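The case for the shared school lunch

When the Minetholm schools service closed its last dining room in April, the decision was presented as a matter of floor space. Pupils now eat at their desks, or in corridors, in a break of twenty minutes. The saving is real and should be acknowledged. The loss has received far less attention.

A midday meal taken at a common table is part of a child's education. Younger pupils learn to pass a dish, to wait and to speak with those whom they would not otherwise choose as company. 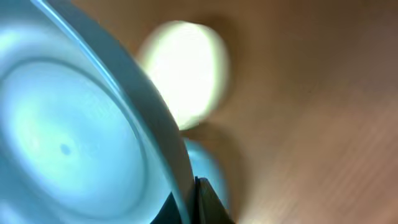 Those who defend the closure point to falling demand. Of 1,612 pupils on the roll, only 160 were still taking the cooked meal in the final term. That figure deserves closer reading. The price had risen twice, and the hot choice had been reduced to a single dish. Families responded as any customer would.

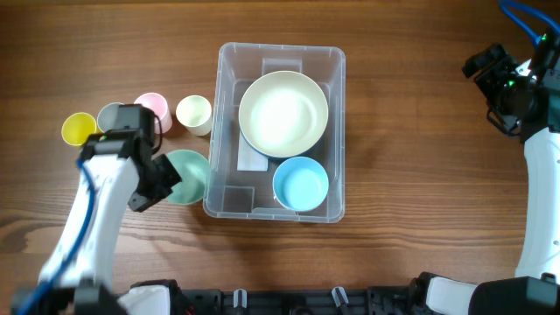 A cream-coloured bowl in a clear storage bin.

The neighbouring district of Brodach took a different course. Its head of pupil welfare, Vusumuzi Chauke, kept the dining rooms open and moved lessons to protect a full fifty minutes at midday. Teachers were invited to eat with their classes at no charge, and 76 accepted in the first year. Afternoon attendance improved, although other causes may have played a part.

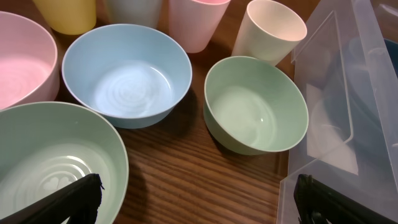 It would be unwise to claim that every school can follow Brodach at once. Older buildings present genuine difficulties, and kitchen staff are hard to recruit. The service should nevertheless reopen one dining room for a trial of 2 terms and publish the results in full.

Tumelo Motaung writes on education and public services.

Related items
Who pays for the school bus?
Nesenari library hours: a reply to our readers
Playing fields and the public purse

Contact the editor | Copyright Wiriya Review | Back to top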